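Ticket 712 - gripper stops short of the drawer handle in the sim
Project: Ploner (student robotics club, simulation team)
Status: open
Priority: we'd quite like it sorted before the June demo

Hello all. I'm writing this up as one long ticket because the bits and pieces are scattered over the group chat and I keep losing them. Please add to the bottom and don't start a new one!

What it should do: the arm goes up to the cabinet, gets its fingers either side of the handle, closes, pulls. Drawer opens, arm backs off, we all go home.

What it does: the arm goes up to the cabinet perfectly happily, gets the fingers pointing at the handle, and then on most runs it just sits there until the timer runs out. No error, no crash, nothing in red. The log says "approach complete" and then there's a great long silence. On the runs where it does close, it closes a bit early and the fingers meet on thin air (well, simulated air).

Setup, for anyone new: we're on the club build of Clurno, the Gasent arm model with the two-finger gripper, and the kitchen from the Lapointe scene pack. I haven't touched the arm settings since the cube-stacking task, where it worked a treat.

Things I tried first, in the order I tried them:

Restarted everything. No change, but you have to, don't you.

Swapped back to the old controller file. Same behaviour, same silence. So I don't think it's the new controller, and apologies to whoever I blamed in the chat.

Made the gripper close harder. This was daft, as it never gets as far as closing on anything. Put it back to what it was.

Moved the start position back 3 centimetres to give it a longer run-up. It stopped in exactly the same place. That was the first useful thing I found, really - wherever it starts from, it ends up at the same spot, so it's going where it's been told and the place it's been told is wrong.

After that I stopped guessing and turned on the gripper view so I could see what the gripper sees. I should have done this on the first evening. I'd been watching from the room view, where everything is small and it looks as if the fingers are right up against the handle. From the gripper it's much easier to judge.
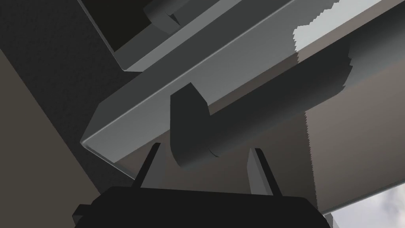

Had the same thing on my branch last term, came the reply in the chat, and mine was the handle's origin: the target point was sitting on the drawer front and not on the bar itself, so the arm thought it had arrived when it was still a finger's length off. Check that before you touch anything in the arm.

So I checked that. And yes, mostly! The handle does lie nicely over the gap between the fingers, so side to side I'm fairly happy. It's the depth I don't trust. I printed out the target point and compared it with the middle of the handle, and the two don't agree. The target takes its position from the drawer part and then adds a fixed offset, and that offset was written for the cupboard doors in the previous scene, which have a different handle altogether. Somebody copied it across. (It was me, I looked at the history.)

I changed the offset so it's worked out from the handle's own shape, and ran it a load more times in the evening. Results are better but not fixed:

The long silence has gone. It now always gets as far as trying to close.

It gets hold of the handle on more runs than not, and when it does the pull looks lovely and smooth.

When it misses, it's still closing early. The fingers come together just short and slide off the front of the bar.

That made me wonder about the collision shape. The handle is drawn as a chunky rounded bar but you can see on the end of it that it's made of flat faces, and I suspect the collision version is a simpler lump again, maybe even a plain box. If the box is fatter than the bar then the finger sensors would think they'd touched something a bit too soon, and the "close now" step would fire early. That fits what I'm seeing, though I haven't proved it. If anyone knows how to make the collision shapes visible in our build, please shout, because the menu option is greyed out for me and I've not found the setting that wakes it up.

I also had a poke at the shadows. They come out with jagged edges in the gripper view and I got it into my head that this was upsetting the handle detector. I turned shadows off completely and ran the lot again, and the misses were just the same. So the shadows are ugly but innocent. I've left them turned on, as the task rules say we have to use the standard lighting and I'd only forget to switch it back.

Update, a bit after 9 pm: tried making the sensor wait. It now has to feel contact for 3 steps in a row before it's allowed to close, where before it took the very first touch as gospel. That's helped a fair bit. I don't love it as a fix though, because if the collision shape is wrong then I'm just papering over it, and it'll come back to bite us on the next cabinet.

Update, next morning: ran a batch of 16 with the wait in and the new offset. Most of them opened the drawer. The ones that failed all came in at a slant, from the runs where the arm starts off low and to one side. I watched a couple of those from the gripper view and the fingers aren't square to the handle when they get there, so one side touches well before the other. The wait doesn't help with that at all, as the one finger is quite happy to report contact for as long as you like while the other one is nowhere near.

I think the answer is to make it want both fingers in contact before it closes fully, and to add a little straightening-up move just before the end of the approach. I've made a start on the straightening move but it currently wiggles past the right angle and back again like a dog settling down in its basket, so I'm not sharing that branch yet.

What I'd like help with:

The greyed-out collision view, as above. This is the main one.

Someone to try my offset change on the upper drawers. I've only been running the one drawer, and if the fixed offset was used anywhere else it'll be wrong there as well.

A second opinion on whether the approach should be slower near the end. I've kept it at the speed we agreed for the demo, but it does barrel in a bit.

Where things are: the offset fix is in the shared folder under the ticket number, and it's safe to merge as far as I'm concerned. The sensor wait is in there too but kept separate, so you can have one without the other. Please don't merge the wait until we've looked at the collision shape. The cube-stacking task still passes with both of them in, I did check.

I'm in the lab most afternoons after 4 if anyone would rather look at it together. Leaving this open for now.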